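Labeling Your Kitchen Bins So Everyone Puts Things Back

Picture labels have saved us so much hunting around, and I do hope they'll help you too!

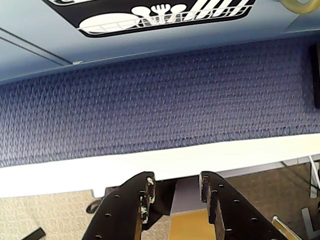 Start by emptying the bin and wiping the front with a little dish soap, then let it dry while you have your coffee. Choose a drawing anybody would recognize (a plate with a fork and spoon is hard to beat for the dish things). Press the label down from the middle outward, smoothing as you go, and leave it alone overnight before you fill the bin again. I did 3 of ours on a Sunday, and Liis was putting spoons away by supper.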